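The Stutum Hand-Held Gripper: A Guide for Young Visitors
Clirkwood Learning Centre, Technology for Ages 8 to 11

How does a robot learn to pick things up? One way is for a person to show it. The Stutum is a tool made for this purpose by a company called Mendes. It is a gripper, which means a kind of mechanical hand, but it has no robot arm. A person holds it by the handle and does an ordinary job with it, such as moving a cup or folding a cloth.

While the person works, the tool records how it moves. Each recording is called a demonstration. A computer program studies many demonstrations and looks for patterns. Later, a robot with a similar gripper can try the same job.

Mendes advises at least 200 demonstrations for a simple task. Most of them last less than 90 seconds.

What is in the kit?
The school kit contains one gripper, a charger, a carrying case and five task cards. Schools may borrow it through the Trorum loan service from August. An adult must be present whenever it is in use.

Why are soft things difficult?
A wooden block keeps its shape. Fabric does not. A closed umbrella has pleats and creases, and they may lie differently each time it is handled. The person giving the demonstration must choose where to grip it.

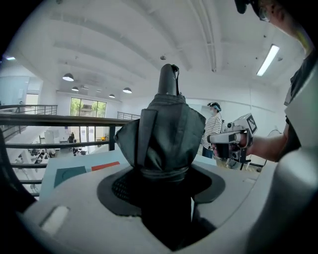 Tyson Penner writes that his class enjoyed the loan kit but found the handle rather large for smaller hands, and he would like Mendes to offer a junior size. His pupils recorded 251 demonstrations and voted the sock card the hardest.

Words to remember
Gripper: the part of a robot that takes hold of things.
Demonstration: a recording of a person doing a task.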